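September, 2:14 p.m.
Posted by Luuk De Haan, Clovstead bench notes

Went through the pinning task against our shared-table rules before any more runs get logged. Speed stays capped at 75 percent of the task setting while a person is seated at the table. Hands on the table edge are fine, hands past the tray are a stop. Vermeulen wants that written on the run sheet, so I added it as rule 5.
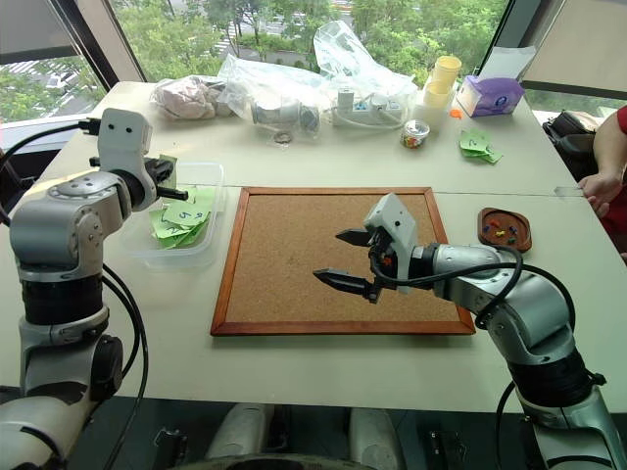 Cork board between the arms, cards on the left, pins on the right.

Rule on clutter needs tightening. Bags, cups and the power strip go off the table before a run — loose plastic is the one I care about most. Stray cards go back in the container. Cable loops get checked at the wrist and base at the start of each session, and initialed.

Pins: count out and count in, same sheet. Foltevico asks for this at their site too and I see no reason to be looser here.

Still open: who signs off when Imov changes the gripper settings.

2 comments | 0 shares
Clovstead workshop notes — contact the bench lead | Back to top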